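Section 3: Setting Up Your Table and Basket

Okay, you've got the box open and the blocks are probably already rolling across the floor. Scoop them up for a minute, we need to get the table ready first! I've set up the Gundlow sorting game more times than I can remember (at home, at my sister's, once on a picnic bench in the wind, which I don't recommend) and a good flat table makes the whole thing nicer to play.

1. Clear your table and wipe it down. Crumbs under a cloth will drive you crazy later.

2. Lay a plain, light cloth over the top and let the front edge hang down. Any old sheet works. I like white or cream because the painted pieces really pop against it.

3. Smooth the cloth out from the middle with both hands. A few shallow creases are fine, but a big ridge in the play area will tip your pieces over.

4. Put the basket down on the left part of the table. Lefties, go ahead and flip everything I say from here on.

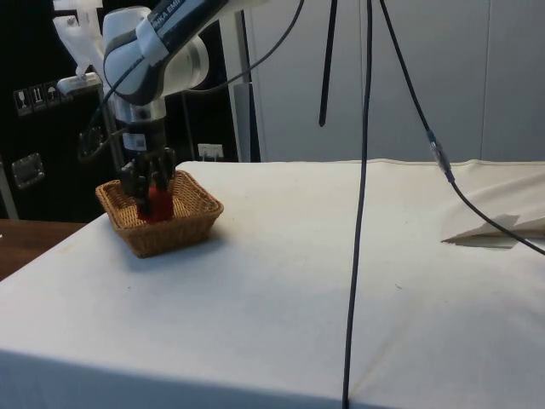
5. Now give the basket a gentle push from the side. If it slides and drags the cloth along with it, tuck the back edge of the cloth under the table and try again. Mine stays put on cotton and skates all over the place on anything shiny.

Note: Wicker sheds a little when it's new. Shake the basket out over the trash before its first game, and run a finger along the rim to check for loose ends. Marilou Ignacio wrote to me in March asking if she could snip hers off, and yes, please do, small scissors are perfect for it.

6. Try a practice drop with one of the red pieces. Lower it in until it's below the rim and then let go. Don't toss it! The sloped sides will send a tossed piece right back out at you. 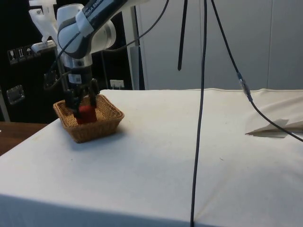 Square basket with a red piece, toward the left edge of the table.

7. Keep the space to the right of the basket open. You'll be lining up your pieces there in Section 4, and you'll want more elbow room than you think.

Caution: Small pieces are a choking hazard. Play with kids under 3 somewhere else, and count on finding at least one piece under the couch anyway.

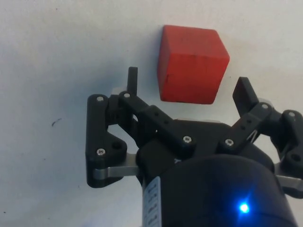 Caring for the wooden pieces is pretty easy, and I promise I'm not fussy about it. Wipe them with a barely damp cloth, dry them right away, and never soak them (I did that to almost 19 of them once and I'm still a bit sad). Scuffs are going to happen. The red cube has faint ones plus some little dark flecks, and I'd leave marks like that alone, they don't change the game one bit. If the paint starts to flake, though, take that piece out and order a replacement under part number 304.

8. When you're done for the day, put all the pieces in the basket, fold the cloth over the top and store the bundle somewhere dry. Ready to play? Go on to Section 4.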